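Keltivix Rebound Board review: a month of first touches

Posted April 2026 by Toàn Đào

I play left back for Adholm in the second tier of our local Sunday league, and my first touch has been a problem for as long as I have been playing. The Keltivix Rebound Board is meant to help with that. It is a sloped panel on a folding stand, you pass the ball into it and it comes back at you. I bought mine at full price at the start of March and have used it most mornings before work.

Setting it up

The board comes in one flat box with the two legs already bolted on. You fold them out, push the locking pins through and peg the feet into the grass. The pins are stiff for the first week. I had it standing in the garden before the kettle boiled, and that includes finding the mallet.

There are three angles. The lowest sends the ball back along the ground, the middle one gives you something at shin height, and the steepest pops it up towards the chest. To change angle you have to take both pins out and lift the panel, which is awkward on your own with cold hands. I now pick one setting for the morning and leave it.
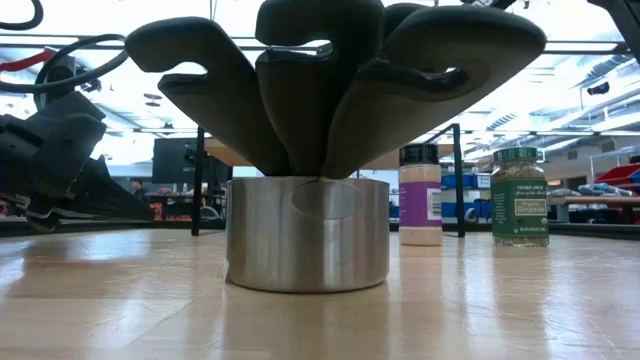 How it plays

On the lowest setting it is very good. The ball comes back true and at a decent pace, and you can work on taking it across your body with either foot. I do 200 passes a session, half with the left and half with the right. My right foot has come on a fair bit. At Bandara Park a few weeks ago I brought down a long switch under pressure and played it inside first time, and I would not have tried that last season.

The middle setting is less reliable. Hit the centre of the panel and the return is fine. Hit it near either side and the ball spins off into the flower bed. The steepest setting needs a firm, clean strike every time, and most of mine were not. Our keeper got on with it better than I did, throwing the ball at it from close range for handling practice.

Noise is worth a mention. The panel makes a flat slap that carries over fences. If you have neighbours close by, put something soft behind the lower edge — an old towel works — and wait until a reasonable hour.

Against the Ullance net

I used an Ullance rebound net for two seasons before this. The net is quieter, lighter and kinder to a bad pass. It also sagged, and by the end the ball was coming back half as fast as it went in. The board gives a harder, more honest return and has not changed in a month of use. It is a lot heavier, though, and it will not go in the boot of a small car with the kit bags.

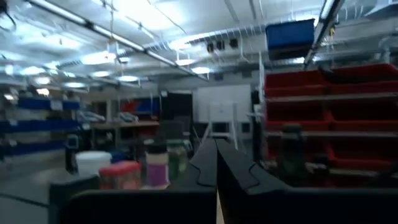 Back indoors at the table.

Wear and faults

The printed target lines have begun to rub off in the middle. One rubber foot came loose in the second week and I glued it back on. The pegs bend in hard ground, so I swapped them for tent pegs I already had. Nothing else has gone wrong, and the panel itself has no cracks.

Who should buy it

If you have a lawn or a quiet bit of wall-free ground and want to practise passing on your own, it does that well. If you mainly want volleys and headers, the net is the better choice and costs less. I would not buy it for a child under ten, as the return is too quick even on the lowest setting.

Score: 4 out of 5. I have taken a mark off for the pins.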